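How to Wash and Re-Wax a Canvas Work Apron Without Ruining It

By Dela Adjei

If you've had a waxed canvas apron for any length of time, you already know the stage where the front goes pale and papery and every splash of coffee soaks straight through. Mine gets there by September most years, and I used to just live with it until I finally sat down with a tin of wax and a free afternoon. It's a pleasant job, a bit messy, and your kitchen will smell like candles for a day or two (I like it, my sister doesn't).

What you'll need

A soft brush, a bucket, cool water
A bar of plain unscented soap
One tin of fabric wax — I use Clirine, but any beeswax blend made for canvas will do
An old cotton rag you don't mind losing
A hair dryer
A flat surface covered in brown paper

Step 1: Brush and wash

Take the apron outside and brush it while it's dry. Get into the pocket seams, where the sawdust and crumbs collect. Then wet it with cool water, rub the soap on the brush, and work in small circles. Don't put it in the washing machine, please! Hot water strips the wax out in patches, and then it goes all over the inside of the drum, and you'll be finding it on your pillowcases for weeks.

Rinse until the water runs clear and hang the apron by its top edge. Give it a full day to dry, longer if the weather's damp.

Step 2: Soften the wax

Set the open tin in a bowl of hot tap water until the top goes shiny and gives when you press it. You want something like soft butter. If it turns fully liquid, let it sit and firm up again before you start.

Step 3: Rub it in

Wrap the rag around two fingers, pick up a little wax, and rub it along the weave in short strokes. Work on one section at a time and go lightly around the rivets and straps. The canvas will look streaky and much darker than you expected — keep going, the heat evens it out.

Step 4: Heat it

Run the hair dryer over each section on high, moving slowly, until the streaks melt and sink into the cloth.
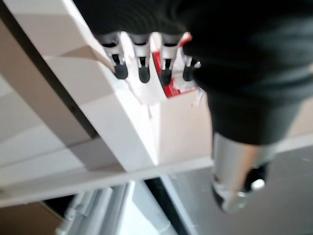
Wipe off any extra with a clean corner of the rag while the wax is still warm, and pay attention to the folds at the pocket tops, where it likes to pool. If you find a dull spot later on, just dab on a bit more wax and heat it again.

Step 5: Let it cure

Hang the apron somewhere airy for 3 days before you wear it. It'll feel stiff and slightly tacky at first, and it may leave a smudge on a light shirt, so choose an old one for the first week or so. Store the leftover wax with the lid on tight, away from the stove.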